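# About Us (the long version)

Hi, I'm Guangming Yin, and I run Stundano. If you only need the short version: we teach adults to sew, mend and alter their own clothes, in small evening and daytime classes, on real machines, with tea. If you've got ten minutes, keep reading, because I've been meaning to rewrite this page for ages and I got a bit carried away.

## How I ended up doing this

My mother did alterations. She worked at the kitchen table, and I did my homework at the other end of it, usually with a pair of somebody's dress pants hanging off the chair next to me. By the time I was in middle school I could hem, take in a waist and put in a zipper, and I thought everyone could. Then I went off to college and discovered that my roommates were throwing out jackets over one missing button! I sewed on so many buttons that first year. People paid me in pizza.

I didn't go into sewing after school, though. I worked in an insurance office for a long time, and it was fine, and I had nice coworkers. Sewing was what I did at night. I made curtains, I made my own work shirts, I made one truly awful winter coat with sleeves that pointed forward like I was driving a bus. I still have the coat. It comes out in the very first class of every term so that people can try it on and feel better about whatever they're about to make.

The classes started when a woman from the office asked if I'd show her how to shorten a pair of jeans and keep the original hem. Then her sister wanted to come along. Then the sister's neighbor. My apartment got very full, so I went looking for a room.

## The building

We're in the old Dong building, up on the second floor, above the shoe repair. There's a stone over the street door with 1838 cut into it, and I get asked about that a lot. I don't know much! I'm told it was a feed store for a while and later on a printer's. What I can tell you is that the floor slopes, the windows are enormous, and the light on a clear morning is the best I've ever sewn in.

The stairs are steep and there isn't an elevator, and I want to be up front about that before you sign up. If stairs are a problem for you, write to me. I teach a version of the beginner class at the library branch on the ground level, with the same machines and the same price, and I'd love to have you there.

You can borrow a machine from us or bring your own. I like it when people bring their own, even the weird ones from a grandparent's attic, because then you go home knowing the machine you'll really be using. Bring the foot pedal and the power cord too (you'd be surprised) and the manual if you have it. There's a shelf by the door where you can leave your machine between classes so you don't have to carry it up and down those stairs every week.

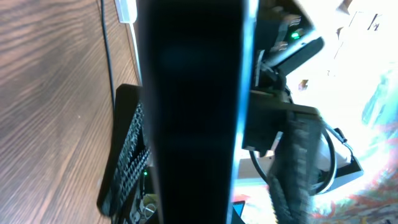
*Warm brown wood and a thin black cable.*

I should say something about the irons, too, because new students always skip them. Pressing is half of sewing. You can sew a perfectly straight seam and it will look homemade in the bad way until you press it, and you can sew a slightly wobbly one, press it well, and wear it to a wedding. We have two ironing stations and there's usually a line. Use the line to chat, that's where most of the friendships in this place have come from.

## What we teach

**First Stitches** is for people who have never touched a machine, or who touched one in eighth grade and got scared. You thread it, you unthread it, you thread it again, you sew a lot of lines on scrap cotton, and then you make a drawstring bag and a pillow cover. I keep it slow on purpose. Bobbins get a whole evening. If you have ever pulled a bird's nest of thread out from under a needle plate, you know why.

**The Mending Table** is my favorite and I won't pretend otherwise. You bring what's broken. Elbows, crotches of jeans, moth holes, a ripped lining, the strap of a bag you love. We do patches and darning, by hand and by machine, and I'll tell you if I think the fabric is too far gone (it's usually less gone than people expect). Regulars come back term after term for this one. A retired mail carrier has been working his way through every pair of wool socks he owns, and his darning is now better than mine.

**Fit & Alter** is a step up. Hems, waists, darts, sleeve lengths, and how to pin something on your own body without stabbing yourself, which mostly involves a patient partner. You should be comfortable on a machine before taking this one. If you're not sure whether you are, come by during open studio and sew a few seams next to me and we'll figure it out together.

**From Scratch** is garment making. In fall we do a simple button-up shirt, in spring a pair of elastic-waist pants or a skirt, your choice. Collars are the hard part and everybody makes at least one bad one, so I ask you to cut an extra set of collar pieces right at the start.

We also have **open studio**, where you can use the machines and the cutting tables without a lesson. I'm around if you get stuck, but I may also be eating my lunch.

Classes are small, and I've kept them that way even when there's a waitlist. I tried a bigger group once, in August when everybody seemed to have free time, and I spent the whole evening running from jam to jam and didn't really teach a thing. Never again.

## Where our stuff comes from

Our beginner fabric is mostly remnants. A small mill shop called Flolus sells us the ends of their cotton and linen bolts, so you never quite know what you're going to get. One term it was all mustard yellow. I have a lot of mustard yellow drawstring bags in my life now.

Thread, needles and zippers we buy in bulk from Billex and pass along at what we paid. Needles are included in the class fee, and please, please change yours. A dull needle causes more trouble than anything else in the room. When a student tells me the machine hates them, I swap the needle first, and most of the time the machine likes them again.

You don't need to buy a big kit. For First Stitches I'd bring a decent pair of fabric scissors if you own one, and otherwise just yourself. Don't cut paper with them! Label them at home and hide them from your family.

## Who comes here

All sorts. We've got nurses and bus drivers and a couple of very determined teenagers (sixteen and up is fine in any class, with a parent's okay). We get people who want to make costumes, people who are tired of pants that don't fit, and a good number who have inherited a machine and feel guilty about it sitting in a closet. Parents and grown kids sometimes sign up together, and that's always fun to watch, especially when the kid picks it up first.

Some folks come once and make a pillow and that's plenty. Others stick around. Last spring the Fit & Alter group decided to keep meeting after the class was over, and they now have their own evening in the studio and bring much better snacks than I do.

## The practical bits

- Terms start in fall, winter and spring. In summer it's open studio only.
- If you have to miss a class, tell me and you can make it up in another group when there's a spot.
- Full refund if you cancel before the second class. After that I'll try to move you to a later term.
- We have a few reduced-price places every term. You don't have to explain anything, just put "reduced" in your message.
- Tie back long hair, and wear real shoes. Pins get everywhere, and I sweep but I don't catch them all.
- Street parking is tight. The lot behind the bakery is free in the evening, and the 23 bus stops across the street.
- Tea and coffee are on the side counter, away from the fabric. Please keep them there. I say this as the person who spilled an entire mug on someone's silk.

If you're on the fence, come up and have a look during open studio. The street door sticks, so give it a good shove, and then follow the sound of the machines. You can ask me anything, and if my mouth is full of pins I'll answer in a minute.

Guangming

*Page last updated 11 September 2019*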